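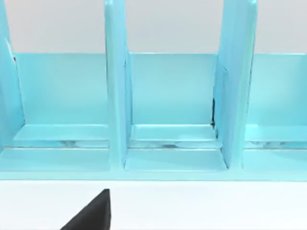
Last updated: October
Reading time: 3 minutes

Hello! I look after a robot arm called Rendero, and today I want to tell you how I teach it to put books away. Well, how I get it ready to be taught. The getting ready takes me much longer than the teaching, and it's the bit I like best.

Before Rendero ever touches a real book, it practises inside a computer. We call this a simulation, and it works a lot like a video game. There's a pretend table, a pretend rack with dividers standing up in it, and a pretend robot. If the pretend robot bashes into the pretend rack, I press a button and start again. No dents, no sweeping up!

My first job is to build the rack. I go and measure the real one with a ruler, then type all the numbers in. Each gap between the dividers has to match. Once I typed a 3 where I wanted a 30, and I ended up with a shelf that would have been a squeeze for a slice of toast. Mohcine Badawi, who sits across from me, still calls it the toast rack.

Next comes the colour. I like a rack that is easy to tell apart from the table and the wall, so I go for turquoise on white, with pale grey behind. Robots that use cameras have to work out where one thing stops and the next thing starts. You could try it yourself - put a white sock on a white sheet, stand back and half close your eyes. Now swap it for a black sock. Much easier, isn't it?

Then I check the fingers. Rendero's hand is called a gripper and its fingers are black. I move them slowly up to the rack and stop before they touch. If they're pointing a tiny bit the wrong way, I change the numbers and have another go. This can take me all morning and quite a lot of biscuits.

After that I let the computer practise by itself. Last time it had 3,841 goes, and in 518 of them the book ended up on the floor or stuck on top of a divider. I watched around 30 of the bad ones to find out why. Mostly the book was tilted, so it caught on the edge of the divider on its way in. I made Rendero straighten its wrist first, and off we went again.

The real arm needs looking after too. I wipe its fingers with a soft cloth, check that the screws are tight and make sure no cable is getting pinched. I always switch it off before I start!

More from the Drollau workshop
Why does a robot need a big red button?
What's inside an elbow? We open up Belkadi
Navley gets a new wheel
How to draw a robot hand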